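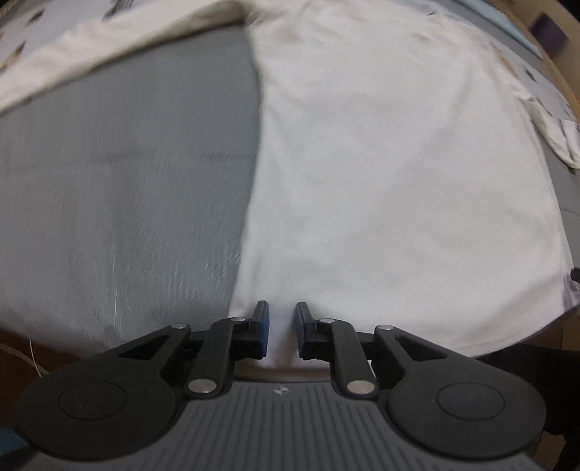
Gripper at the lower edge of the white cloth, gray mat under it.

Home Notes Projects About me
Notes > Good practice > Cloth handling
2 min read

Last month Rasha Khoury asked me to write down the rules we use when we record cloth tasks with the handheld gripper. Until then the rules lived in my head and in a few messages between us, and when Ziad Darwish joined he had to learn them by making my old mistakes again. So in February I sat down and wrote one page. I put it here also, maybe it helps somebody.

Start with the fingertips open and close to the edge of the cloth. If you begin high above the table, the first seconds are only travel, and later someone must trim them.

Move slower than you think is necessary. Our sessions in Rumbridge had many recordings where the mat became stripes, and we had to throw away 27 of them. I still move too fast myself when I am tired.

White cloth on a gray mat is good. White on white is difficult, because the edge disappears when you look at the recording. For towels we allow any color, but we write the color in the log.

Do not clean the table too much. Here Ziad and I did not agree for a long time. He wanted only the cloth and the mat, I wanted the normal things of a home to stay. We settled it like this: things may lie near the mat, but what is on the mat must be cloth. Cables should be kept away from the hand that moves.

One recording is one fold. If the fold is bad, finish it anyway and mark it as bad. Please don't stop in the middle and start again, this makes the worst files.

Check the pivot pins and the pads after every 50 recordings. It takes a minute. We write it in the same log, with initials.

Rasha wanted also a rule for the length of a session. I first wrote 50 minutes, and she found it too long for the wrist – she was right. Now the page says to rest when the hand asks for it, but I am not happy with this sentence. A rule should be something you can check, and this one you can't. If you have a better wording from your own work, write me, I will change the page and put your name under it.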